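Brunness Stider: frequently asked questions
Retail evaluation package, hardware revision 2
Last revised 2019-08-22

The answers below apply to the evaluation package only. Terms for permanent installation are set out in the supply contract and differ in several places, mainly on spares and response times.

General

What is Stider?

Stider is a two-armed machine for moving packaged goods between open shelving and hand baskets. It is supplied with a hand on each arm, the Zoltetti control software and an operator's console. The evaluation package adds site survey, commissioning, operator training and a written report.

What does the evaluation cover?

Four task types: shelf to basket, basket to shelf, basket handling (lifting and moving by the handles or rim) and facing up. The customer chooses which of these to run. Most sites choose the first and third, and the standard report template assumes that. Facing up is slower to set up than the others and should be asked for at the time of booking.

How long does it last?

The hire period is 14 working days from sign-off of the commissioning sheet. Days lost to a fault in our equipment are added at the end. Days lost to shop refits, deliveries or site access are not. 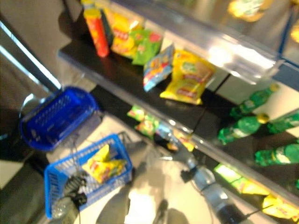
Extensions are charged by the week and depend on the machine not being booked elsewhere. Please ask before the end of the first week if an extension is likely. We cannot hold a unit on a verbal request.

Does the machine work unattended?

No. A trained operator must be at the console whenever the arms are powered. The operator can hand over to Zoltetti for a stored task and take back control at any point by moving either hand controller. The unattended mode described in older brochures was withdrawn in July and is not part of this package.

Goods and baskets

What can it pick up?

Crisp bags, tube-shaped snack packs, drink cans and plastic bottles are in the standard goods library and need no extra work. Cartons and tins can be added. Glass is excluded from the evaluation on insurance grounds, whatever the size. Loose fruit and vegetables are outside the scope of the current hands.

Do we have to supply our own stock?

Yes, and it should be stock you actually sell. Results obtained with empty or dummy packs do not carry over well: an empty bottle deforms under a grip that a full one resists. Allow for some damaged packs. Crisp bags in particular should be treated as written off once they have been through repeated trials, even where the seal is intact.

Do goods have to be upright?

No. Bottles may be standing, leaning or lying on their sides, and bags may be flat or folded. The operator picks an approach to suit. Stored tasks are less tolerant and expect the item within the pose range recorded during set-up. If a bottle has rolled outside that range, Zoltetti stops and passes control to the console.

Bottles lying with the cap towards the aisle are usually taken by the neck. Bottles lying across the shelf are taken round the body, which needs clearance on both sides, and in a tightly packed row the operator may have to move a neighbouring bottle first.

Which baskets are suitable?

Ordinary plastic shopping baskets with wire handles. The hand closes round both handles together when lifting. For steadying, it takes the rim. Moulded handles wider than the palm cannot be gripped safely and should be declared on the survey form. Wheeled baskets can be loaded but not lifted.

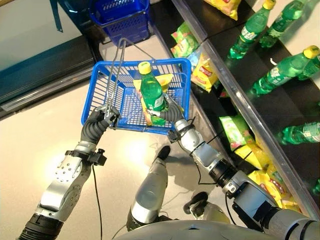
The lifting limit applies to the basket and contents together and is printed on the rating plate of each arm. Do not work it out from the figure for two arms combined; the second arm is generally occupied with goods while the first is holding the basket. If a loaded basket exceeds the limit, Zoltetti lowers it and reports an overload. The event is logged and cannot be deleted from the console.

Can both arms work in the same basket?

Yes. Arm-to-arm clearance is monitored continuously and the slower arm gives way. Operators new to the machine often read this as a fault, as the arm pauses without an alarm. The status line on the console will show YIELD L or YIELD R.

Hands and sensors

Are the hand covers replaceable?

Yes, on site, with the tool supplied. Power down the arm, release the band at the wrist and draw the cover off towards the fingertips. Fit the new one with the folds evenly spaced. A twisted cover restricts the fingers at full closure and will cause the grip self-test to fail. One spare cover per hand is included.

What about the fingertips?

Fingertips are consumables. Check them at the start of each shift for splits and for flattening on the contact face. A worn tip will still hold a bottle but tends to slip on the film used for crisp bags, and this is the most common cause of a falling success rate in the second week. Replace tips as a full set for the hand.

Can it pick up small or thin items?

Within limits. Rings, caps, clips and similar parts can be picked from a flat surface with the fingertips, under operator control only. There is no stored task for them. Glossy white surfaces make it harder to judge height from the wrist view, so reduce the shelf lighting if you can, or lower the exposure setting in the camera menu. Do not attempt to pick small parts close to a glass edge until the edge has been entered as a keep-out line.

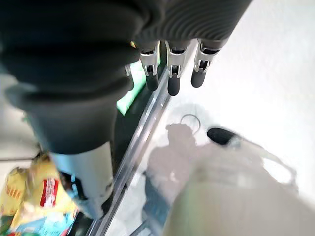

Why is the camera picture blurred at times?

The head camera is tuned for indoor light with a fixed shutter. Fast movement of the head will smear the picture and strong reflections from polished floors or clear shelf panels will wash parts of it out. Neither affects the arms. Logged video is kept at the same quality as the live view; no sharper copy is stored.

Are the cables a snag risk?

External cables run along each arm and are secured with ties. Check the slack at the wrist before each session with the arm fully extended and again fully folded. A loop that touches the shelf edge at either extreme must be re-tied. Route nothing else along the arms. Two units have come back with customer-fitted cables damaged at the elbow, and this is charged as misuse.

Site and shelving

What space is needed?

Clear floor in front of the shelf run, level, with no mats. The survey form gives the dimensions for each arm reach option. Baskets may stand on the floor between the machine and the shelf, within reach of at least one hand.

Which shelves can be reached?

This depends on mounting height and is confirmed at survey. Lower shelves are normally the limiting case, because the upper arm has to clear the shelf above while the hand goes under it. Where the bottom shelf has a front lip, goods lying flat behind it should be approached from above the lip.
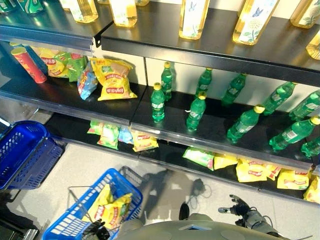 Shelf positions are taught once, at commissioning, by touching off each level at both ends. If the shelving is moved or a level is re-pitched, the affected levels must be taught again. This takes about 30 minutes for a run of ordinary length and can be done by your own operator.

Does dark shelving cause problems?

Matt black does not. Gloss black can return reflections of the goods standing on it, which Zoltetti may flag as a duplicate item. Dismiss the duplicate at the console. If it recurs at the same place, mark the shelf surface as reflective in the site file.

Is the store allowed to stay open?

Not in the aisle being used. The barriers supplied must be in place at both ends, and staff inside them must have completed the short safety briefing.

Booking, support and cost

What is included in the price?

Delivery, collection, commissioning, training for two operators, consumables as listed, and the report. Further operators can be trained at the day rate. Power, stock and barrier supervision are for the customer.

What is in the report?

Attempts, completions, drops and operator interventions by item and by shelf level, with median cycle times. Items with fewer than 20 attempts are listed separately and are left out of the overall rates. Raw logs are supplied on request in plain text. Reports are prepared by Ronja Holmgren, applications, who should also be told in advance of any measure you want added.

Who deals with faults?

Craig MacBrayne at the service desk. Have the unit number and the last error code ready. Do not restart the console before calling, as the short-term log is cleared at start-up.

Can we keep the site file afterwards?

Yes. It can be reloaded on any Stider of the same hardware revision. Files from revision 1 machines will not load and there is no converter.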